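サイト内を検索 キーワードを入力 検索

学用品整理・配布事業 中間報告(助成元 Kesach 様あて)
2019年7月11日 Kutmont 学習室 運営担当

いつもご支援をいただき、ありがとうございます。2月に始めました筆箱の整理と配布の事業について、現在までの進み方を報告いたします。私の日本語は母語ではありませんので、読みにくいところがありましたらお知らせください。

1.事業の目的
Kutmont 学習室に通う子どもたちの中には、引っ越しをしたばかりで、学校で使う文房具がまだそろっていない子がいます。一方で、地域の家庭や会社には、使われないままの筆箱やペンがたくさんあります。私たちはそれを集め、調べて、使える状態の一式にして渡します。新しい物を買うのは、足りない物があるときだけです。

2.これまでに行ったこと
寄付の箱は、Otimen 商店街の入口と、学習室の玄関の二か所に置きました。集まった筆箱は68個です。そのうち、ふたが閉まらない物、ちょうつがいが割れている物、においが取れない物を外して、40個を配布用に決めました。外した物も、中のペンが使える場合は、ペンだけを別の箱に残しています。

作業は次の順番でしています。まず筆箱を空にして、ぬるい水と中性洗剤で洗います。次に、布でふいて一晩置きます。その間に、ペンを一本ずつ紙に書いて試します。線がかすれるペンは配りません。最後に、筆箱の大きさに合わせて中身を選び、ふたがきちんと閉まるかを確かめます。

はじめは、全部の筆箱に同じ中身を入れる計画でした。しかし集まった筆箱は、布の物、缶の物、プラスチックの物と形がいろいろで、同じ中身は入りませんでした。そこで4月から計画を変え、「必ず入れる物」と「入るときに入れる物」の二つに分けました。必ず入れる物は、鉛筆、消しゴム、赤い色のペンです。入るときに入れる物は、蛍光ペン、太いマーカー、短い定規です。この変更は電話で先にご相談した内容と同じです。

3.配布の状況
6月の終わりまでに、およそ40人の子どもに筆箱かペンの袋を渡しました。小さい子どもには、布の筆箱が人気です。机の上で落としても音がしないと、保護者の方からも言われました。高学年の子どもは、中が見やすい、かたい箱の形を選ぶことが多いです。

配る日には、子どもが自分で中身を一つだけ交換できるようにしました。蛍光ペンの色を換える子が一番多く、緑と水色が早くなくなります。黄色はまだ多く残っています。

4.中身の入れ方について

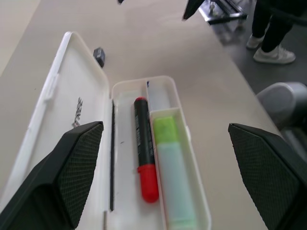

かたい筆箱は、ペンの太さで入る本数が大きく変わります。細いペンだけなら余裕がありますが、太い物を二本入れると、残りの場所がすぐに少なくなります。そのため、仕切りのある筆箱では、一番太い物の場所を先に決めることにしました。この白いプラスチックの筆箱では、黄緑と薄い青緑の太い蛍光ペンが仕切りの向こう側にあり、赤いキャップの黒いマーカーは別の側に入っています。このように分けると、授業中にどちらを取るのか迷いにくいと考えています。ふたを横に大きく開く形は机の場所を使いますので、学習室の小さい机で困らないか、秋に子どもたちに聞く予定です。

消しゴムについては、まだ課題があります。箱の中で消しゴムがペンにふれて、色がつくことがあります。紙で包む方法と、小さい袋に入れる方法の2通りを試していますが、どちらがよいか決まっていません。

5.お金の使い方
助成金は、洗剤、布、名前シール、足りない消しゴムの購入に使いました。領収書の写しは別の封筒で送ります。運搬の費用は、Millet 運送店が無料で協力してくださったので、予定より少なくなりました。残った分を、赤ペンの替えしんの購入に使ってよいか、ご意見をいただきたいです。

6.今後の予定
夏休みの間に、残っている筆箱を洗って、ペンの試し書きを終わらせます。9月の新学期の前に、もう一度配る日を作ります。商店街の寄付の箱は8月で一度片付けます。玄関の箱はそのまま続けます。次の報告書は秋の配布が終わってからお送りします。

コメント(3)

鉛筆けずり
布の筆箱が家に三つあります。少し落書きがありますが、出してもよいですか。

運営担当
ありがとうございます。洗って薄くなる程度でしたら大丈夫です。玄関の箱に入れてください。

商店街の客
消しゴムは、買ったときの紙のカバーを切らずに残すと色がつきにくいですよ。うちの子はそれで使っています。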